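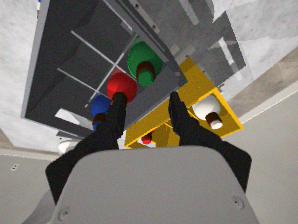 The Uvura crate task in simulation, from above the gripper

The Vestcombe Crate Challenge is a student robotics competition held each October by Vestcombe College in Hevham. Teams program a simulated robot arm to sort bottles between two crates. The whole contest takes place in software, and no team needs to own a robot.

History

The competition grew out of a second-year automation class. In its first season only 9 teams entered, all of them from the college. Entry was later opened to high school clubs, and the organizers published a shorter rule book in plain language. The yearly budget is $4000, and most of it pays for computer time.

Simulator

All entries run in Uvura, a program written by former students of the class. It renders the work area with shadows and floor markings, and teams may view it from the gripper or from a fixed point in the room. Each crate has inner dividers and handle openings at the ends. A small card with green, red and blue squares lies on the mat beside the gray crate. The colours of the bottles are strong and easy to separate, but the shade inside a crate can make a green body look almost black to a simple program - a common trouble for new teams.

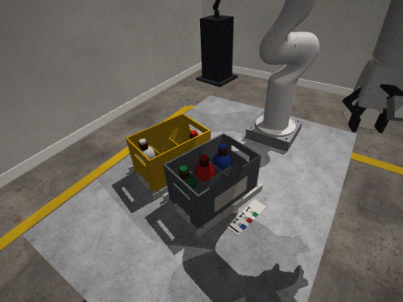
Rules and scoring

Every team gets two runs, and the better one is counted. A bottle scores when it stands upright in the correct compartment and the gripper has released it. Touching the rim of a crate costs points. Teams must hand in their code together with a short written report.

Ofori Shield

The winning team receives the Ofori Shield, which stays at the college. A separate prize is given for the clearest report.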